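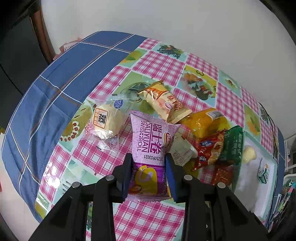 Do the little cakes really survive a trip through the mail? a customer from Idville asked us last June, and we get some form of that question every week. They do! Most of our answers about the Rukirine snack box are collected on this page, starting with hers.

How do you keep soft things from getting squashed?

Swiss rolls, buns and filled pastries go in last, on top, standing up if there's room. Anything that can take a knock goes on the bottom. We leave each piece in its own wrapper and tuck the flat packets down the sides as padding, so there's no foam to throw away.

What comes in a box?

A mix, and it changes all the time, which is half the fun for us. You'll usually get some sponge cake (the DALIYUAN Swiss roll is a big favorite here), a bun or two, a pastry and a handful of smaller packets. The regular box weighs 720 grams packed. The Lusoser box is the small one at 330 grams, and it fits through most mail slots.

Can I pick what goes in?

You can tell us what to leave out, and you can ask for all sweet or half and half. We can't promise a particular flavor. If you fell in love with something, write the name on your order and we'll look for it!

I can't read the wrapper. What am I eating?

Every box has a printed sheet in English with the name of each snack and its ingredients. A few words are easy to learn, too. 瑞士卷 is Swiss roll, and 蒸 means steamed, so you'll see it on soft buns. Once you know those two you start spotting them everywhere.

What about allergies?

Wheat, egg, milk and soy turn up in nearly everything we send. Please read the sheet before you open anything. We don't have a nut-free box yet.

How should I store them?

A cupboard away from the stove is fine. Keep the wrappers closed until you want one, and check the date code on each packet, as they don't all match. Opened cakes are best the same day.

Can I warm up the buns?

Yes, please do! Take the wrapper off first and steam the bun for a few minutes, or cover it with a damp paper towel and microwave it for 8 seconds at a time until it's soft.

When do you ship?

Orders in by noon on Friday go out that afternoon. Kazemi handles our deliveries, and you'll get a tracking link by email. If a box arrives damaged, tell us within 96 hours and we'll send another.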